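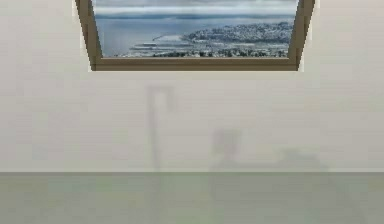 # Tustell Rules, Pravska set

Simulated runs, 98 in all, recorded in August. Follow these when adding or relabeling one.

- Start and end with the gripper open.
- Keep the arm 3 cm clear of furniture and glass.
- Cap each run at 200 steps.
- Log every contact, even a light touch.
- Don't delete failed runs. Tag them "failed".
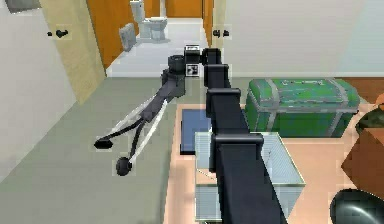
Arm extended, gripper open, near the green trunk.

Runs tagged Um use the old limits. Don't mix them in.

We use cookies to improve this site. Accept | Decline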